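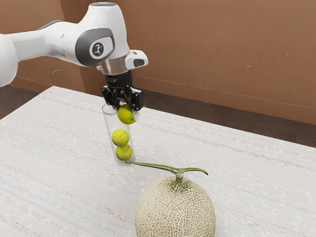 Page last changed: September

I'd gone to Proltness to talk about money, and we were on to tennis balls before I'd got my coat off. The operations lead (who'd rather I kept names out of it) had a simulation up on her screen, a white arm holding a clear tube of them over a netted melon, and she was very pleased with it.

"We do all of this before we spend a penny now," she said. "If the arm can't manage a tube and a melon on screen, I'm not signing for one."

Proltness packs odd-shaped goods for other people's shops, so a gripper there has to cope with pretty much anything. Last year they nearly ordered six arms in one go from Skarkine. I asked what stopped them and she laughed. "The quote for the fingers! I'd budgeted for the arms and forgotten that the bit on the end costs money too. Then there was the guarding, and the training, and someone had to pay for the floor."

So they started again, with one arm and a long list of things it would have to pick up. The list has 891 items on it. She scrolled through it for me, rather fast, and I spotted lampshades.

Do they trust the simulator, though? "Up to a point. It'll tell me about reach, and whether the wrist is going to knock into something. I don't believe it on grip. A melon's heavy and the skin's rough, and I want to see that done with a real one." She now puts aside nine weeks for trials on the floor before the second payment goes out, and she wishes she'd asked for longer.

We got on to suppliers. Kamata came in cheapest but wanted a service contract she didn't like the look of. Brastico will lease, and she's leaning that way, mainly for the spare parts. "Ask where the spares are kept. I had a sales chap go very quiet on me over that one."

And the budget itself? She's put 40 per cent on top of the price of the arm for everything that gets bolted to it, plugged into it or built round it. Her finance people thought that was greedy. "They've come round a bit," she said, and went back to her melon.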